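Prelteck sim recording kit, two weeks in

Bought the yearly seat for our group in May, mostly so Kanyarat Pongsiri could stop hand-writing motion scripts. Short version: good recorder, annoying exporter. Would buy again, grudgingly.

Setup. Installer took one try on my machine and 2 on hers. Kitchen pack loads fine. You drive the arm with the handheld controller, hit the pedal to start an episode, hit it again to stop. The pedal is the best thing in the box. Cheap plastic, works every time.

Recording. We got 139 demos in the first week, kept 123. The rest were mostly me dropping out of teleop halfway. Episodes save right away, no spinner, and a bad one can be tossed with a long press. Took me till Thursday to find that, its not in the manual.

Views. You get an outside view plus one down at the gripper, and you can switch while driving. I drive off the outside one and only flip for the last bit of a grasp. Kanyarat does the opposite and her demos are cleaner, so.
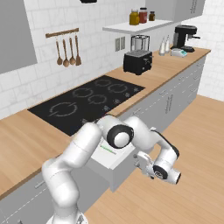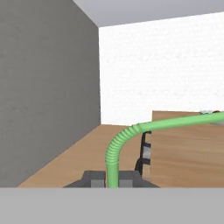

Sim renders: kitchen view with the arm over the open drawer (first), gripper holding the green hose (second).

The gripper view is tight. Fine for judging where the fingers are, bad for knowing where the rest of the arm went. I clipped a cabinet more than once. A small inset of the other view would fix it, please.

Soft stuff is so-so. Bendy objects slow the sim down and my hands got ahead of the arm. Turn the contact quality down one notch, helps a lot. Rigid objects no complaints.

Export. Ugh. Default format drops the gripper state unless you tick a box two menus deep. We trained a policy on a full set before Greer Yule spotted the flat line in the plots. That was an afternoon gone. Also the timestamps come out in diffrent units from the Vimineck format we used before, so check your loader.

Support answered in 4 hours, polite, said the checkbox moves in the next release.

Pros: pedal, fast saves, decent kitchen.
Cons: export menu, thin manual, no inset view.

4 stars. Will update if the checkbox moves.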